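4.3 Recording a set of examples

Read section 4.2 first if the arm has been moved or the wrist camera has been taken off since the last session.

Before you start

The table should be marked out with the blue tape grid. The Wakano recorder does not read the tape. It is there so that the operator can set the parts down in a different square each time.

1. Switch on the arm, then the recorder. Wait for the green light on the recorder.

2. Open Flovia on the workstation and choose New set. Type the task name in lower case, with no spaces.

3. Set the episode limit to 87. A full set for one task is 274 episodes, so most sites record it over several sessions.

4. Open the gripper fully and move the arm to the start pose.

Note: If the start pose has been changed, save it under a new name. Do not overwrite the old one – earlier sets depend on it.

Recording

5. Press the left pedal. The recorder beeps once and the episode begins.

6. Guide the arm through the task at an even pace. Stop for a moment before closing the fingers.

7. Press the left pedal again to end the episode. Press the right pedal instead if the attempt went wrong, and it will be marked as rejected.

CAUTION: Keep your free hand clear of the fingers while the left pedal is active. The force limit does not apply in guided mode.

Checking the wrist view

8. After every 5 episodes, open the last one in the viewer and step through it. Both fingertips should show at the bottom of the picture, with the tape lines visible between them.

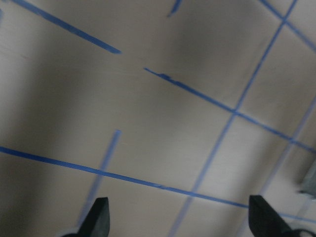 9. Look for blur. Some is normal while the arm is travelling. If the tape lines are still smeared when the arm has stopped, set the exposure to 800 and record the episode again.

10. Choose Close set. Flovia copies the files to the Alhassan drive and shows a tick beside each one. Do not switch off the recorder until the last tick appears.

If a file will not copy, write down the episode number and pass it to Mawuli Ofori. Requests for new task names go to Dzifa Bawa.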